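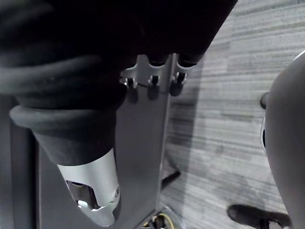
Tistness by Prirkmont
Mobile helper with fingered hand, fabric arm sleeve and caster base

Okay, so can it do your chores yet? Some of them! I've been selling shop gear for 10 years and I get asked this more than anything else, so I'll give you my take.

Picking up light stuff and putting it on a shelf, yes, slowly. Folding a fitted sheet, no (I can't either). Stairs, forget it, keep it on one level.

The fingers have black tips and white segments, and they're the bit everyone wants to grab at demos. Please don't, eh.
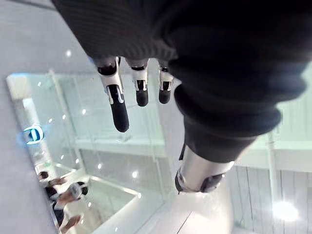

Specs and ordering

Colour: white and black hand, dark sleeve
Spare sleeve: part 351
Service: every 1000 hours, fingertip pads at roughly 3000
Rental: by the month, from July

Want to know if it'll handle your particular mess? Ask Najwa Khasawneh at our Iltau counter, she'll tell you straight.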